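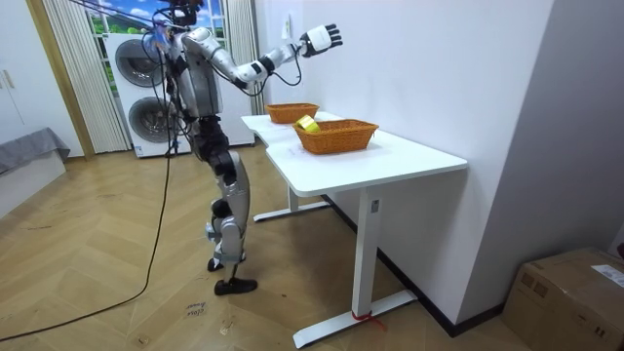
The Olludex robot beside its desk, with two wicker baskets on the top

Olludex is a collection of recorded demonstrations for the training of robot control systems, and also the name of the project in which the collection is made. It is concerned with small household work on a table, mostly the sorting and putting away of light objects with a humanoid robot. The recordings are made in Condside, in a furnished room, and are prepared for use with a piece of software called Jasto. The project is led by Abbas Tabrizi. Liya Tsegaye is responsible for the task list and for the checking of recordings.

Name

The name was at first the title of a folder on a shared disk and has no meaning in any language. In early notes it is also written "Ollu-Dex" or simply "OD". The form with one capital letter is used since the second release.

Background

Olludex grew from an earlier work of Tabrizi at the Nouri workshop, where a single arm fixed on a bench was taught to move blocks between trays. The learned controller performed well on that bench and badly on every other one. Tabrizi believed that the examples were too similar to each other: the same light, the same tray, and the same two people who gave the demonstrations. He proposed to make a new collection in a room with ordinary furniture, using a robot with legs and a body, although the tasks themselves need mainly the arms and hands.

The first month of recording was August. Most of the material from this month was later removed, as the clocks of the cameras and of the arm did not agree. What remained is kept under the name "series zero" and is not included in the usual download.

Recording method

Demonstrations in Olludex are given by teleoperation. An operator moves his or her own arms and hands, and the robot follows with a short delay. During this time the system stores the joint positions, the commands that were sent and the video from several cameras. One complete attempt at one task is called an episode. An episode may last up to 40 seconds; if the task is not finished by then, it is stopped and marked as incomplete.

The robot is held from above by a suspension while it stands at the desk. Walking is not a part of any task in the present release. The position of the feet is allowed to differ a little between sessions, and the starting position of the arms is changed on purpose.

There is always a second person near the operator's station, called the recorder. The recorder reads the task aloud, starts and ends the episode and gives the first mark. Operators change places with the recorder after each block of episodes – a rule which was introduced by Tsegaye after she compared the morning and the late afternoon recordings and found that tired operators make larger and slower movements.

Tasks

The task list has 73 entries. Each entry consists of one written sentence, a starting arrangement and a condition for success. The sentences are kept short, for example "Put the apple in the fruit basket" or "Move the banana from one basket to the other". Many entries are variations of one basic action, with another object or another position of the basket.

Baskets are used in the largest group of tasks. They are light and have a raised rim, so the hand must come from above and open at the correct height. A hand that comes too low pushes the basket across the desk. Such cases are kept in the collection when the operator corrects them within the same episode, as they show the controller how a mistake can be repaired.

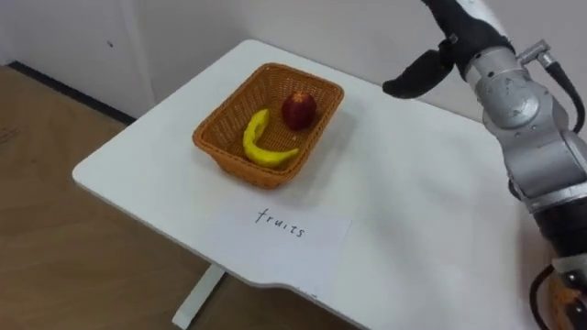
Photograph: Olludex project, Condside. View from the head camera.

In the labelled tasks, a paper with a handwritten word, such as "fruits", tells what the basket is for. The word is written by hand and placed on the table near the basket. In these tasks the instruction does not mention which basket should be used, and the correct one must be found from the paper. Several persons have written the labels, so that the controller does not learn only one handwriting. Capital letters are used in some of them and small letters in others.

Artificial fruit is preferred to real fruit. It keeps its shape and colour during a long series, and it does not leave juice on the fingers of the hand. Tabrizi has admitted that this choice makes the objects harder and a little lighter than real ones, and a small additional set with real apples has been planned.

Cameras

Two kinds of view are stored for every episode. The head view is near to what the robot itself would see, and it shows the table from close range together with the arm. The fixed view is taken from the side of the workspace and shows the robot and the furniture together. The fixed view is not given to the controller during training in the standard settings. It is used mainly by the persons who check the episodes, because in the head view the arm can hide the object at the important moment.

The cameras are calibrated at the beginning of a session. Small changes in the fixed view between sessions are accepted and are written in the session notes. Daylight from the window is also accepted, and the curtains are left as they happen to be.

Checking and marks

Each episode receives one of three marks: complete, repaired or incomplete. "Repaired" means that the condition for success was reached after a visible error. The mark of the recorder is compared with the mark of a second person who watches the video later. If they do not agree, the episode goes to Tsegaye, who decides.

Disagreement is most frequent in tasks where an object has to lie "inside" a basket. An object may rest on the rim, partly in and partly out. In the first release this was left to the opinion of the checker. In the second it was decided that an object counts as inside only if it stays there after the hand has moved away.
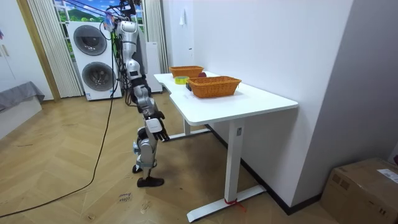 Contents of the releases

Release 1 contained the basket tasks without labels and was given only to partners of the Nouri workshop. Release 2 is open on request and contains 730 episodes, with the head view, the fixed view, the joint data and the marks. The session notes are included as text files. They are partly in English and partly in Persian, and a full translation is not available.

The files can be read directly by Jasto, which cuts the episodes to equal length and joins the camera pictures with the joint data. A converter for other formats exists, but it loses the information about repaired episodes.

Use and criticism

Olludex has been used mainly for imitation learning, in which a controller is trained to produce the same movements as the operator in a similar situation. Incomplete episodes are normally left out of the training and kept for testing programs which judge success automatically.

The collection has been criticised for its small size and for the use of a single room. Users have also remarked that the written instructions are very uniform – nearly all of them begin with "Put" or "Move". Tsegaye has answered that the sentences can be changed by the user without making new recordings, and that a second room has a higher priority than new wording.

See also

Imitation learning
Teleoperation
Humanoid robot
Jasto (software)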